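Medieval Kitchens Series Opens Online With a Talk on Monastery Account Rolls

November 1, 2020

The Wodach Institute for Medieval Studies is starting its new online lecture series this month, and the opening talk is one that anyone with a soft spot for old kitchens, old handwriting or old arguments over the price of fish should enjoy!

"Bread, Ale and Eels: Feeding the Abbey at Dernstead" looks at a remarkable run of cellarers' accounts from the 14th and 15th centuries. The rolls list what the monks bought, what they grew, what they gave away at the gate and (a favorite with our cataloging team) what went missing between the storehouse and the table. In all, 2,559 separate entries have now been transcribed, and the full set will be free to read on the Institute's website from the day of the first lecture.

The project began with a single box of parchment that had been filed for years under estate maps. When the box was opened for rehousing, it held 229 membranes, most of them in good shape and a few still stitched together in their first order. Work on the transcriptions was supported by the Mac Mathúna Fund for Manuscript Research, which also paid for new photography of the damaged pieces. Some of the faded passages can now be read from end to end, including a wonderful page of complaints about a cook who kept burning the pottage.
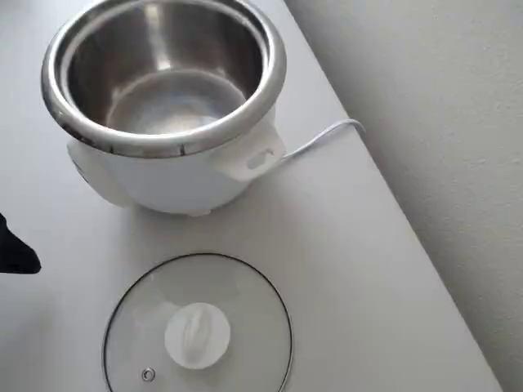
A rice cooker with its lid off and the inner pot empty.

The series runs to 6 lectures, one a month, with a break in midwinter and the last in May. After the Dernstead rolls, the program moves on to spice merchants in the Adriatic ports, feast days in Byzantine convents, and the Skendetti cookbook, a small and very stained volume of recipes whose northern Italian owner filled the margins with second thoughts. There is a whole evening on those margins alone, and it promises to be a treat. Later talks turn to grain storage in times of famine and to the women who brewed and sold ale in English market towns.

All lectures will be given in English by webinar and will last an hour, with plenty of time for questions at the end. No background in Latin is needed. Short passages from the sources will be shown on screen in the original and in translation, and a reading list goes out to everyone who signs up.

For those who would like to try the handwriting for themselves, the Institute is adding 2 beginners' workshops on reading late medieval account hands. Places in these are limited so that everyone gets a turn, and they do fill up fast. The lectures have no such limit.

Attendance is free, but registration is required. Sign up through the Events page on the Institute's website, and the link will arrive by email the day before each talk. Recordings will be posted for registered listeners the following week.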